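# Why Does Stone Have Stripes?

I have a confession. I can't walk past a rock without picking it up, and my coat pockets have holes in them to prove it! So when kids ask me where the squiggly lines in stone come from, I get a bit too excited. Get comfy.

Let's start with marble. Long, long ago there was a warm, shallow sea full of tiny creatures with shells. When they died, their shells sank and piled up on the bottom, layer on layer on layer. All that weight squashed the bottom layers into a rock called limestone. Then, over millions of years, some of that limestone got pushed deep underground, where it is hot enough to bake a pizza in no time (please don't try it, the pizza would be squashed too).

The limestone didn't melt. It got so hot and so squeezed that its tiny crystals grew into new, bigger ones that lock together like puzzle pieces. Now it's marble! Scientists call this kind of changed rock *metamorphic*, from Greek words about changing shape. Caterpillars do metamorphosis and rocks do metamorphism, and the rocks are a lot slower. 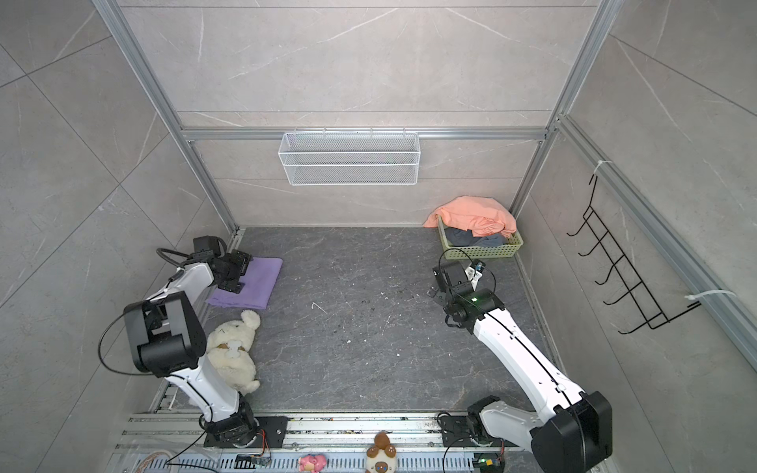

So what about the stripes? Pure marble is plain white. But the mud on the sea floor was hardly ever pure. Bits of clay, sand and rusty iron got mixed in, and when the rock was squeezed, those bits got smeared out into swirls. Think of stirring chocolate sauce into vanilla ice cream and stopping before it's all mixed.

There's another way to get lines, and it's my favorite. Rocks crack! Water creeps into the cracks, and underground water is never just water. It carries minerals dissolved in it, the way your soup carries salt. Slowly, slowly, the minerals come out of the water and stick to the sides of the crack until it's filled up. We call that filled-up crack a vein.

You can be a vein detective with just three colors:

- **White** is often calcite or quartz.
- **Rusty brown or orange** usually means iron. It's the same sort of rust you find on an old bike.
- **Gray or black** can come from carbon, left behind by things that lived long ago.

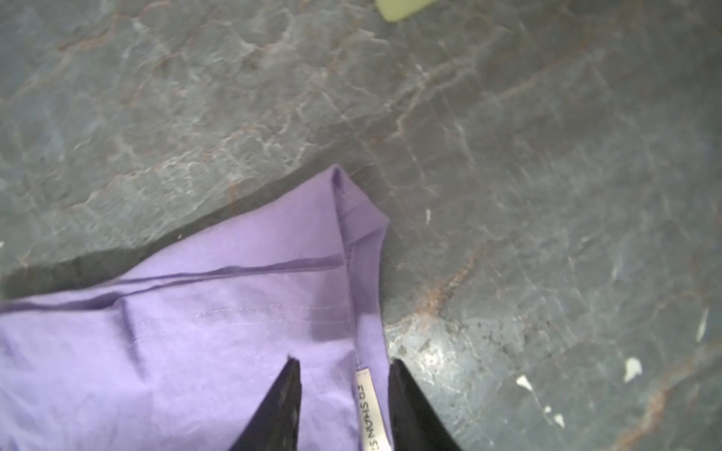

*Dark gray stone with white and rust-brown veins.*

Now for a trick that geologists use all the time. Find a place where two veins cross. If one of them cuts straight through the other, the one doing the cutting is younger. It has to be — you can't slice a cake that hasn't been baked yet!

One warning, though. Plenty of "stone" in kitchens and bathrooms is really a pattern printed on something else. Look for the very same squiggle showing up again in another spot. Nature doesn't use a stamp, so a perfect repeat is a big clue.

Want to make your own? Roll out three lumps of modeling clay in different colors, stack them, fold the stack over and squash it hard. Fold and squash it again, then ask a grown-up to cut it in half. I made one last Thursday and it's still sitting on my desk, next to the rocks.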